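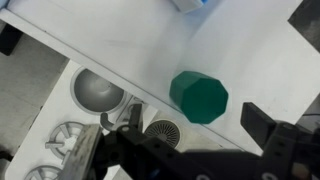 Dark green eight-sided block on the white top, printed cooktop alongside.

Celen play kitchen, two-piece set — cabinet plus stove unit

Sold by Batarau. Ships flat, some assembly. Listing updated Aug 22, 2025

What you get: one tall cabinet, one lower stove unit. They stand side by side, cabinet on the left or the right, your call. White finish on both. No food, no pans, no blocks in the box — accessories are sold seperately, see bottom of page.

The cabinet. Flat white top, arched edge. Silver vertical handle on the right side, latch on the left. Gray control panel with little round buttons for pretend cooking. Buttons don't light up, don't beep. Parents keep asking, so no, no batteries anywhere.

The stove unit. Lower counter. Two round burner grates, sink basin next to them. Gray knobs down the front, small doors for storage. Wipe with a damp cloth. No bleach, no scrub pads, the gray printed parts will dull.
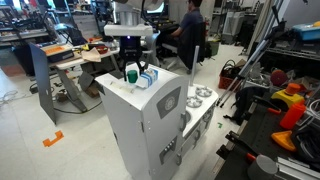 The top takes small stuff fine — play milk cartons, cans, blocks. Not a step, not a seat. Max load 15 lb per unit, spread out. Put it on a level floor and push the two units together before you load anything up.

Assembly: 2 people if you can, one will do it but the side panels fight you. Phillips screwdriver needed, not included. Bag of 6 spare screws taped inside the cabinet door, dont throw it out with the packing. Tighten everything again after the first week.

Goes with:
Erness block bag, mixed shapes, 10 pieces
Cuautle pretend grocery pack, cartons and tins

Older kits (shipped before January) have a different hinge. If you need a replacement door tell us which one you have, or send a photo of the hinge with the door open.

Returns: 15 days, original box, all the hardware. Opened is OK, assembled is not. Scuffed corner on arrival? Email first — we usually just send the panel.

Ages 3 and up. Small parts until it's put together, so keep kids out of the room while you build.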